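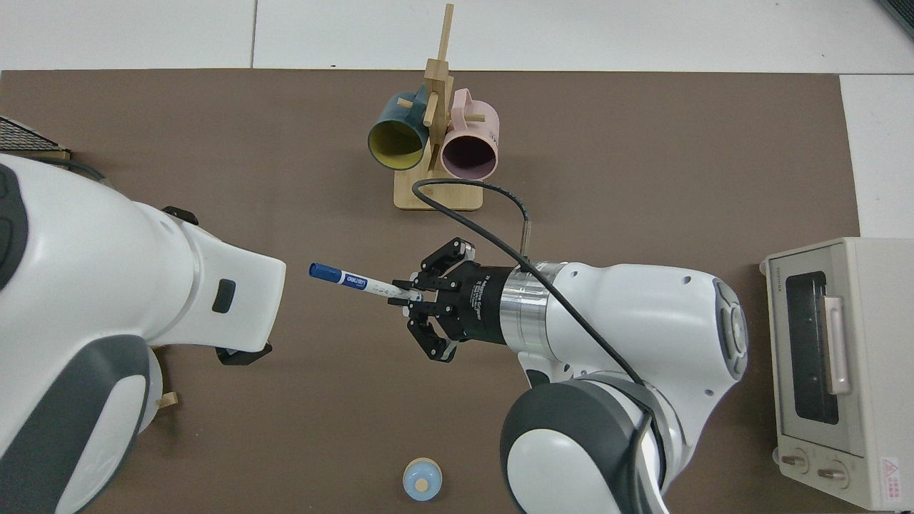
Irfan Kwok
Rondonuwu Laboratory for Manipulation, Teaching Interfaces Group

Category: Research papers > Robot learning > Demonstration

3. Collecting the demonstrations

3.1 Workspace and objects

All demonstrations in this paper were given on the same kitchen-like workspace, which we call Nomov. Two white arms face each other over a brown mat. The household objects stay near the border of the mat, so that the middle is free for the work of the two hands. A mug tree with a teal mug and a pink mug stands at the far side. These objects are not used in the marker task, but we did not remove them. In our earlier study the policy was trained on a clean table, and it became very weak when we put one new object near the arms. We wanted to avoid this problem from the beginning.

The marker task is simple to say and difficult to teach. One hand brings a white marker with a blue cap toward the center of the mat, with the pen lying nearly flat. The other hand must take the free end, and then the first hand must let go. If the second hand closes too early, it pushes the marker and the grasp of the first hand turns. If the first hand opens too early, the marker falls. The correct moment is short, and the operators could not explain it to each other in words. For this reason we decided to teach the task only by showing.

3.2 Two ways of showing

We compared two ways. In the first way, which we call hand guiding, the operator stands at the table, holds the wrist of each arm and moves it directly. The motors only carry the weight of the arm. A foot switch closes and opens the grippers. In the second way, remote control, the operator sits at the Zirnetti console and moves two small leader arms. The large arms follow with the same joint angles, and the operator looks at the head camera view on a screen.

Each way has its own difficulty. With hand guiding the operator feels the contact very well, but the body of the operator comes often between the camera and the objects, and such recordings are hard to use for a policy that learns from images. With remote control the view stays free. However, the operator does not feel when the second gripper touches the pen, and must judge it by eye. New operators usually stopped a little before the exchange and moved the hand back and forth. We kept these hesitations in the data when the exchange was completed, and we discuss their effect in Section 5.
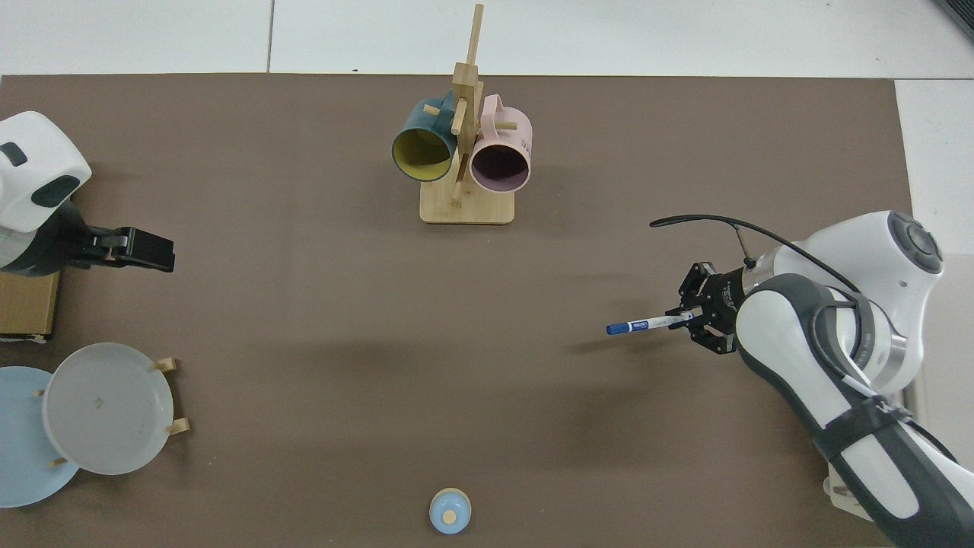 Figure 3. Marker held on the right, with the left gripper empty and pointing toward the center of the mat.

The starting position of the exchange is shown in Figure 3. We asked the operators to arrive near this position before they began the exchange, but we did not fix it by program. The height of the marker and the angle between the two grippers were left free. In a pilot test with a fixed position, the policy repeated the path well and failed when the pen was held a little differently in the first hand.

3.3 Procedure and recording

Every operator practiced for 20 minutes with each way before the recording. The order of the two ways was changed from one operator to the next. The operator started an episode with a button and ended it with the same button. After the end, the operator marked the episode as good, bad or unsure. We asked for this mark immediately, because in the pilot test the operators did not remember well after a few episodes.

We planned 2000 episodes and recorded 2326. The additional ones come mainly from the last part of the collection in October, when the operators had become faster than our plan expected. Episodes marked as bad were kept in a separate set and were not used for training. Episodes marked as unsure were watched again by a second person, who made the final decision.

For every episode we stored the joint angles, the gripper commands and the camera images with one common clock. The camera images arrived later than the joint angles, and the delay was not constant. We corrected it with the Plasico synchronization tool before training. Without this correction the policy opened the first hand too soon, and the marker fell in most of the trials. We report this in detail because the same mistake can look like a bad demonstration, and we lost much time by blaming the operators.

Contact: Teaching Interfaces Group, Rondonuwu Laboratory | Terms of use | Back to top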